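Jun 6, 2022

The robotics club I help with has decided that next season will be about laundry. I voted against it and lost, so I get to write the grumpy post.

The plan is a folding arm named Indus, entered in the Savomia student challenge in September. The kids have collected 2334 practice grabs so far, and they are very proud of that number. I asked how many ended in a folded blanket and got a long talk about pipelines.

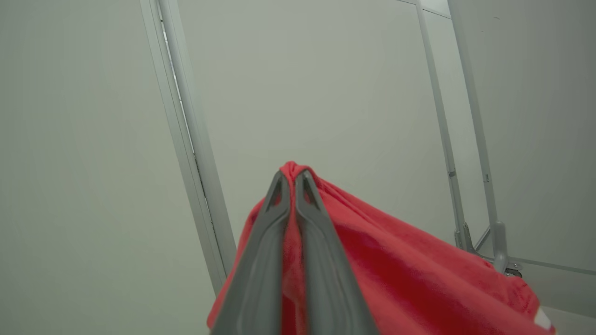 My trouble with the whole thing is the scoring. Savomia gives points for a clean pickup, more for a lift, and a pile of them for "progress toward a fold," whatever a judge decides that means. A team could score 41 out of 44 and never fold a thing. So of course our practice has drifted toward pickups. Pinching up a bunch of red fleece between two pointed fingers is the part that looks good to parents, with the rest of it hanging down in loose folds, and those folds are the actual problem. Where is the corner? Which side is up? I have heard plenty of confidence on this and seen very little code.

I'm also not thrilled that we spent $1870 before anyone wrote down what we were trying to learn. The Uver kit was most of it. Nice kit, sure — but the kids who joined to build things are mostly watching a progress bar.

I'll keep showing up. I've asked for one full fold, start to finish, no hands, before we register. They said two weeks.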